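Re: [fliltham-makers] sorting day for the shared table

> Is anyone actually going to tackle the big white table before the
> February swap? Last time I needed scissors I gave up and used my teeth.
> Happy to bring boxes from Viltley if that helps.

Yes please to the boxes! The low open ones are my favourite – you can see what's inside without tipping it all out, and they sit so nicely along the far side. I had a good look at the table at 4 pm and came home full of plans.

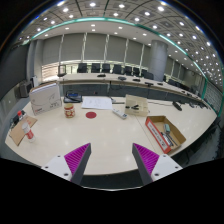

1 min read

So, first thoughts. The open brown box with the red side panel is a great home for tools, and I'd love to keep it on the right for good. The paper can stay stacked near the middle. I'd move the power strip to the back edge and run its cable behind everything, which would free up a lovely stretch of white for cutting and gluing.

The bottles at the left end could go on a tray of their own – I have a grey one from Jastari, 34 cm long, and you're all welcome to it. Jars with lids can stand beside it.

Does anyone have spare labels? I've got 16 left and would happily use every one. Any colour will do!

I can bring spring rolls from Ngô if we make an afternoon of it.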